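Clenar Household Guide, Section 5: Emptying the Mixed Bin

Before you begin

You have reached Section 5, so we assume the shelves from Section 4 are up and still up. This section covers the mixed bin, meaning the large open-topped one where things go when the person holding them has run out of ideas. Every household has one. Some have several and call them "the garage."

The method was worked out by Sirkka Koivisto at the Kuusisto playroom, where one bin serves a kitchen corner, a dress-up corner and a great many toddlers. Allow 20 minutes for a first pass. Allow 40 if children are helping, and longer if they are helping enthusiastically.

You will need:

A clear stretch of floor or table
The four sorting trays supplied with your Clenar set (Kitchen, Fabric, Building, Undecided)
A damp cloth and a dry one
The sticker sheet, if it hasn't already been applied to the dog

CAUTION: Do not tip the bin over to empty it. It is faster for nine seconds. After that you own a larger, flatter bin called the floor.

5.1 Setting out the trays

1. Place the trays in a row with the labels facing you. Upside-down labels are still labels, but you will be surprised how soon they stop working.

2. Put Undecided farthest from your good hand. This tray should cost you some effort to reach. When Raimo Koivisto tested the set he kept it on his lap, and by lunchtime it held everything.

3. Check that the bin is standing level and won't slide when you lean on it. You will lean on it.

5.2 First pass: fabric

4. Take out cloth items first. Fabric spreads over whatever is underneath and makes a half-empty bin look full, or a full one look like laundry.

5. Lift each cloth slowly by the middle and give it a small shake over the bin. Small pieces like to travel in folds. So do crackers.

6. Check loops, ties and straps before you pull. A loop that has caught on something will bring it along at speed.

7. Fold the cloth once and lay it in the Fabric tray. Do not fold it properly. Proper folding is Section 7, and if you start now you will still be folding on Friday.

Note: Socks count as fabric. A single sock goes in Undecided until its partner turns up or you make your peace with the situation.

5.3 Second pass: kitchen things

8. Collect cups, spoons and lidded containers, in that order. Cups roll, and it is best to have them accounted for.

9. Look inside every cup before moving it. Doaa Filali, who edited the first version of this guide, asked us to put this step in capital letters. We have compromised by giving it a second sentence. 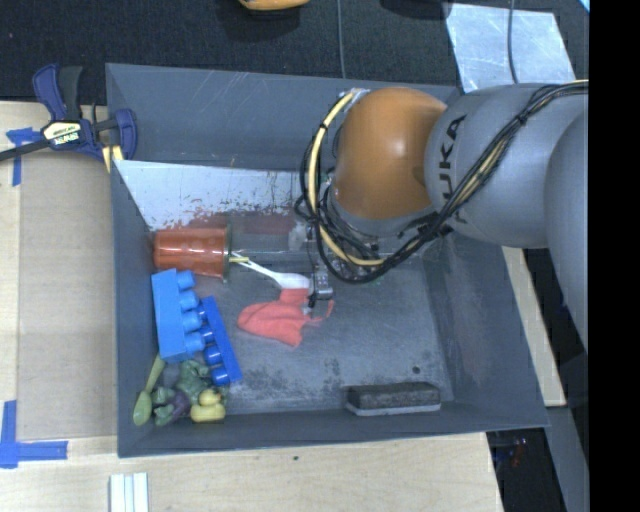 10. Clear plastic is easy to miss against a gray bin. Run your hand along the walls and into the corners, even when you are sure you have finished with kitchen things. You haven't.

11. Pick up plastic spoons by the handle and wipe the bowl before it goes in the tray. If a spoon is too sticky to wipe, it belongs in the sink, along with whoever told you it was clean.

5.4 Third pass: building blocks

12. Gather the blocks last. They are happiest at the bottom and will have gone there anyway.

13. Pull apart any that are stuck together, unless somebody small tells you it is a boat. Boats go in the Building tray in one piece, with respect.

14. Sort by size if you like. Sorting by color looks wonderful and lasts until someone wants to play with them.

CAUTION: Wear shoes for steps 12 to 14. We will not be taking questions on this.

5.5 Finishing up

15. Wipe the bottom of the bin with the damp cloth, then the dry one. Scuffs are normal and do not affect performance, as the performance of a bin is mostly being hollow.

16. Deal with the Undecided tray. Each item gets one minute of your attention. If you can't place it in that time, put a sticker on it and return it to the bin, where it can think about what it is.

17. Return the full trays to the shelf, Kitchen on the lowest level.

Troubleshooting

The bin is full again the next morning: This is how bins work. Repeat from step 4.

The Building tray won't slide into its slot: A block is standing on end. Lay it flat and try again before sending us a letter.

Replacement trays can be ordered from Clenar as part 892. Please say which label you need — most people need Undecided.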